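News from the Davari shared workshop
October 2021

The hand grippers: second pair finished

In the last newsletter I wrote that we wanted to make a better pair of hand grippers before the end of the year. The second pair is ready, and I would like to tell the members what we changed, what it cost us, and what is still wrong with it.

For those who joined after January: the grippers are tools you hold in your hand. You squeeze, the two fingers close, and a camera on top records what the fingers do. Later the recordings are used to teach an arm the same movement. Our arm is the old one from Zerngate, which stands under the window and which some of you know because it blocks the way to the band saw. I am sorry for this, we will move it when the new shelf is up.

The first pair had three problems. The linkage had too much play, so the fingers did not meet in the same place two times. The pads were cut from a bicycle tube and became shiny after one evening. And the tool was heavy at the front, so that after 40 recordings my wrist was tired and I began to do the movement badly.

For the second pair we took the open linkage from the Cunano drawings, which have triangles cut out of the arms. This made the front lighter. The joints now turn on screws with a smooth part in the middle, and we put a thin washer on each side. It is important not to tighten them fully. I did this on the first evening and thought that the printed parts were wrong, and I printed them again for no reason.

The printed parts took 199 grams of filament for the pair, with the supports. I used the Kun printer, the one on the left, because the right one still makes a bad first layer. If somebody knows how to repair this, please write it in the book near the door.

The pads gave me the most work. Smooth silicone was too soft and it folded when the fingers closed on something hard. What we have now is a thinner sheet with a fine texture, glued with contact glue and left under a weight for one night. Please do not pull at the corners to see if it holds.

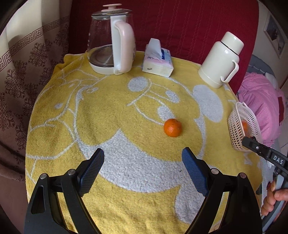 The practice at home is my part of the project, and I do it with fruit and small kitchen things. I prefer a table with ordinary things on it, because on a clean bench the recordings all look the same. Fruit is also a fair test for the pads, as the skin shows every mistake. A mandarin on a terry towel is harder than I expected: the loops hold it a little from below, and a finger which comes too low catches the cloth together with the fruit. I now keep the tips slightly higher and close slowly. With two grippers you can give one hand the fruit and the other hand the basket, but this needs patience.

We have 2528 recordings from both pairs together. I would like to have 1000 more from the new pair alone before we try the arm again, as the old ones include too many where the fingers slip.

Still to do: a softer spring, a better place for the cable, and a box so the tools do not lie in the drawer with the files. The drawings are in the green folder. If you want to borrow the grippers for an evening, write your name on the list and charge the batteries before you bring them back.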